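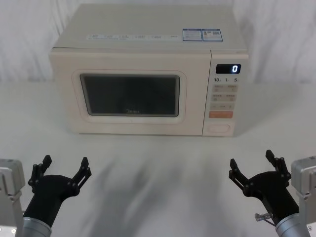
Two Vaseo linked-finger grippers, both open, in front of a Midea microwave oven.

Vaseo gripper pair for two-arm work

The Vaseo is a two-finger gripper with black jointed fingers, sold by Olta in pairs for left and right arms. We tested it for 11 weeks against our older Pandeo parallel gripper on household appliances. A microwave oven is a good test, as the hand has to press a small oval button, pull the door and then hold a dish.

In our test of 200 door openings the Vaseo completed 117 without a second try. The Pandeo did better on flat touch buttons, where its narrow tip is more exact. For the door itself we prefer the Vaseo – the fingers follow the shape of the edge and do not slip so easily. 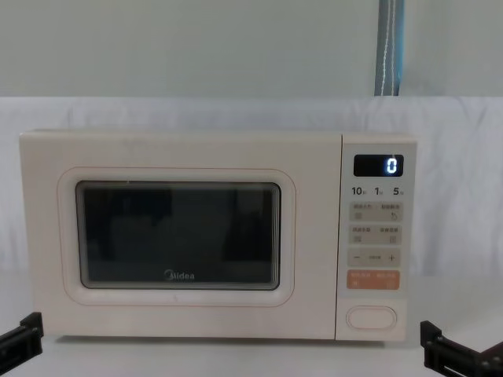 View from the chest camera, with the grippers low on both sides and the display at 0.

For this work we recommend to use two cameras. The chest camera gives the complete front of the appliance, but the fingertips can be outside its view when the arms are low. Please check this before you start a long recording.

Fingers are rated for 2,000 closing cycles before the first inspection of the pins. Spare pins are included.

Controller: Valdovinos, one unit for each pair
Wrist adapter: ordered separately, please tell us your arm model
Delivery: new stock arrives in March – orders are accepted now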